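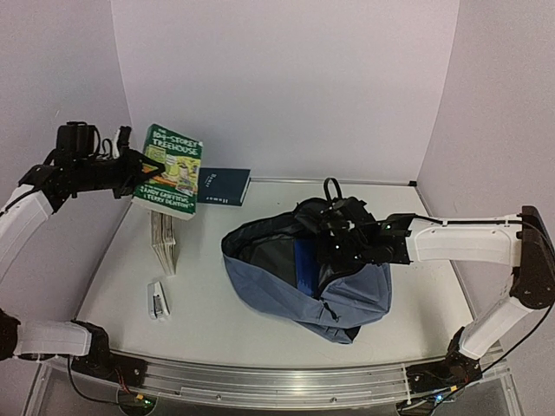 Madhu Chauhan wondered, under my piece on bookends, why anyone would pay for a book cleaning kit when a soft paintbrush and a school eraser do the same job, and told me she'd been looking after her kids' paperbacks that way for years without a single disaster.

Well, Madhu, I read that with a cup of tea in one hand and the Jaiswal Book Care Kit already sitting on the kitchen counter, so your timing was a little cruel! But it was a fair question, and it stayed in my head the whole time I was testing. I'll come back to it.

First, what I was cleaning. We have a lot of children's books in this house, most of them secondhand, and they come to us in every condition you can imagine. The green one is The 104-Storey Treehouse, which has been read at breakfast, in the car and under the covers, and its page edges have gone yellowish the way paperbacks do. The navy hardcover is a calmer sort of book, with one small line of pale print on the cover and not much for little fingers to get excited about. I like to have both kinds in a test. A paperback with a big cartoon cover and a plain dark hardcover don't get dirty in the same places, and a kit that's lovely on one can be a nuisance on the other.

The kit cost me 11 dollars at Prumbridge, the stationery place by the train station, and I got through five weeks of on-and-off use before sitting down to write. In the box you get a wide soft brush, a narrow stiffer one, a crumbly dry sponge, a block eraser, a folding bone (made of plastic, which I'll grumble about in a minute) and a little tin of cloth squares. There's also a leaflet, and I have to say it's a nice leaflet. Somebody at Jaiswal clearly loves books and wanted to tell me all about it, and I read the whole thing standing up.

The wide brush is the star. It's dense without being scratchy, and it gets down into the gutter of a picture book where the cracker crumbs live. I brushed from the spine outward, holding the book shut tight so the dust didn't slip in between the pages, and on the thicker paperbacks it was oddly soothing work – my husband came in to ask about dinner and ended up doing half a shelf himself.

The dry sponge took me longer to like. You pull it along the edges of the pages in one direction, with the book squeezed firmly closed, and you look at the sponge afterward and feel either proud or ashamed depending on your temperament. It lifted a good amount of gray grime from the top edges of our older paperbacks. What it won't do is turn old paper white again. If your pages have yellowed or browned with age, that's in the paper, and no amount of sponging will bring it back. The leaflet says so plainly and I was glad of it, having bought a Getus cleaner a couple of years ago that promised me the moon and gave me a damp book.

On glossy covers, use the cloth squares, dry first, and then very barely damp if there's jam involved. Go gently over the corners, where the shine has usually cracked and water can creep in underneath. On dark hardcovers I'd be more careful still. The eraser left a faint smear on one of my black cloth-covered cookbooks and it took a lot of patient brushing to get it off again. I kept it away from anything dark after that. The narrow brush did fine on those.

Now my grumbles! The plastic folding bone is no good. It flexes when you press down on a dog-eared corner, and the edge has a seam in it that left a tiny line on an inside page. I went back to the real one I've had since my scrapbooking days. The tin is pretty but the lid is stiff, and I've twice flung cloth squares across the kitchen getting it open. And there's no way to buy the sponge separately, as far as I could find. Mine is looking tired already, and I did write to ask about it (part number 2348, if you want to ask as well and make us a chorus). I haven't heard yet.

So, to Madhu's question. If you already own a good soft brush and a clean white eraser, you're most of the way there and I wouldn't talk you out of it. The sponge is the one thing I couldn't match from the drawer, and for me it was worth the money on its own, with that big brush as a very welcome extra. For somebody starting from nothing, or for a grandparent with boxes of old storybooks to hand down, I think it's a kind and sensible present.

One more bit of advice from a person who learned it slowly. Clear yourself a proper flat surface before you begin, a pale one if you can, and put the books that are waiting somewhere different from the ones you've finished. I got muddled more than once and cleaned the same book about fairies twice over, while a very grubby atlas sat there waiting its turn.

I'd give it four stars, and I'd happily make it more if they swapped the bone and sold me a new sponge.

Recent reviews
Venau Clip-On Reading Lamp, six months later
Bookends that stay where you put them
A label maker for the hopelessly disorganized
Prumbridge gift wrap: the good, the thin and the glittery
Readers' questions for March
All 152 reviews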